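4.2 Changes in the work of the kitchen staff

The second site was the staff kitchen of Zodix, where two employees per shift wash and put away the dishes used by 80 people. Before August, all of this work was done by hand. After the introduction of the Drakov arm, the washing itself remained with the employees, while the placing of bowls and plates in the rack, and later their transfer to the shelf, was given to the robot.

We interviewed the employees two times, before the change and after 50 shifts. In the first interviews they expected mainly to have less work. In the second interviews they described a different kind of work. They now wait for the arm at some moments, and they hurry at others. One employee said that she "washes in the order the robot likes," meaning bowls first and flat plates after. This order was not written in any instruction — the employees found it themselves, and they teach it to new colleagues.

The log of the arm contains 1714 placements. Most requests for help concerned bowls, which differ in material, depth and rim, and which must lean on the wires in a stable way (Figure 2). For a person this is a small correction of the hand, made without thinking. When the arm cannot make it, the employee must stop, dry the hands and confirm the new position on the panel.
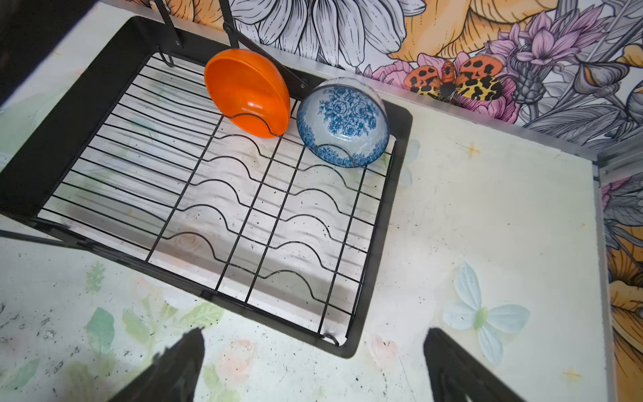

Figure 2. Two bowls, one orange and one white with a blue floral pattern, standing in the wire slots of the rack, with the gripper fingers in front.

Such interruptions are short, but the employees named them as the most tiring part of the shift. Similar complaints were collected at the Cirkov site, although the tasks there were different. We therefore consider that the number of saved movements is not a sufficient measure of relief, and in Section 5 we also report how often each employee was called to the panel.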